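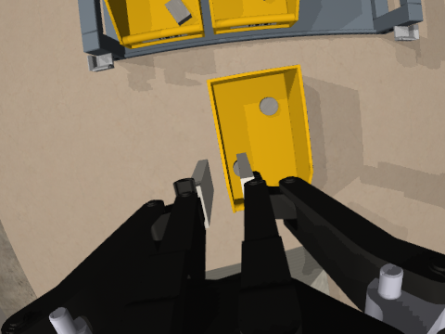
Recording demonstrations for a bin-handling policy takes longer to plan than to run. The steps below are the ones we use for the Granedden set, which is collected entirely in simulation before any time is booked on the Kershaw cell. Each episode starts from a randomized layout, and the wrist view is saved with every step. Check that view before you record. The fingers should be open, with both fingertips visible. A yellow bin on the floor may be partly hidden behind one fingertip, as the second gray round part is in this start state. That is acceptable so long as one part in the bin is fully in view.

By the Clillcombe tools group
2022-07-22

1. Set the layout ranges.
Randomize the floor bin's position and rotation separately from the bins on the rack. If all of them share one seed value, the policy can learn the offset between them and ignore the camera.

2. Fix the light for the episode.
Change the light direction between episodes, never inside one. Keep cast shadows on. Early sets were rendered without them, and the policies trained on those sets failed on the cell whenever the rack shaded the floor.

3. Record.
Drive the arm with the hand controller and log at 20 Hz. Store joint positions, gripper opening and the commanded action. Hold still for 2 seconds at the start. Stop an episode at 30 seconds, finished or not.

4. Label the result.
Use "success", "drop" or "timeout". Keep the drops in a separate folder. They are not used for imitation but are needed for the grasp classifier.

5. Replay before you export.
Run the stored actions open loop from the saved start state. Discard any episode in which the final part position differs from the log. In the January set this left 485 usable episodes.

6. Export.
Write one file per episode and include the layout seed. The Banley loader rejects files without it and does not report which file failed, so run the check script first.

Known issue: contact between a fingertip and the bin rim can jitter at the default physics step. Halve the step and record the episode again.

This site uses cookies to remember your settings. Accept | Manage preferences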